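# 9. Batch work at the bench

Before any robot does a job, do it by hand. Many times. This chapter: small black housings, contact clips, tiny fasteners, one shared workshop table. Lowri Mostyn's Radska build starts here, and so does yours.
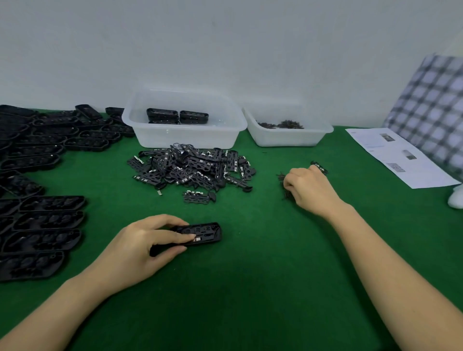

*Page last changed: June*

Lay parts out by kind. Housings on one side, brackets in a heap, small stuff in a tray. Felt or cloth on the table, stops things rolling. Instruction sheet within reach, you will loose your place otherwise.

Pick up a bracket. Both hands. Press by feel, check the metal contacts, put it in the bin. 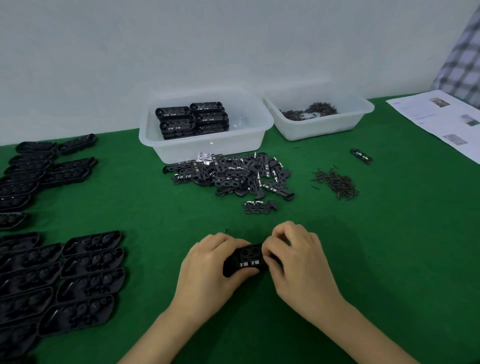
Then the next one. Write down every grip you change, becuase the arm will need to make the same change in Section 27. Where did your thumb go? Which hand held still?

Key words: fixture, feeder, pick point, cycle.

Bring your notes to Exercise 9.1.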